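Workshop notebook, 17/08/2020
Play kitchen, sorting the small pieces

Spent most of the morning with the kitchen things out on the black table, and I must say I enjoyed it more than I expected to. The idea was to settle what goes into the Hutamley set before September and what goes back in the Prustetberg crate, which has been a jumble since the spring. I tipped the lot into a heap to begin with and worked outwards from the middle, the cutting board being a flat thing and a good place to start.
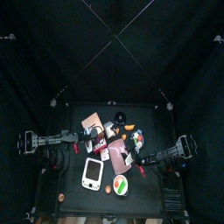

Jasińska wondered whether the boards and trays shouldn't be stored together, as they are the first things children reach for and the rest tends to get laid out on top of them. I was rather taken with that. We had always kept them apart by colour, and I couldn't for the life of me remember who began it or why — so from now on they share a shelf.

Notes as I went, in no very sensible order:

1. Cutting board, pale pinky tan. Goes with the tray now, see above. Wipe with a barely damp cloth and stand it on edge to dry.

2. The pink tray. I have grown fond of this one. The raised rim is just what you want for keeping little bits of pretend food from wandering off, and the floor of it has a lovely shine when the light falls across it. The two speckled white blocks with the tan spots can live beside it. I say tofu, but I would happily be talked into cheese. Leave the red and white box close by as well until I have decided on its shelf.
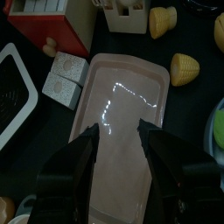

3. Labels. Vakley sent a roll of 200 and I have used more than 100 already, which is a bit alarming. The crate is down in the stock book as 1639, so please copy that on to anything that comes out of it, in pencil, on the back of the label.

4. Still to do: find a lid for the crate, ask Vakley about another roll, and clear the lower shelf for the boards and trays.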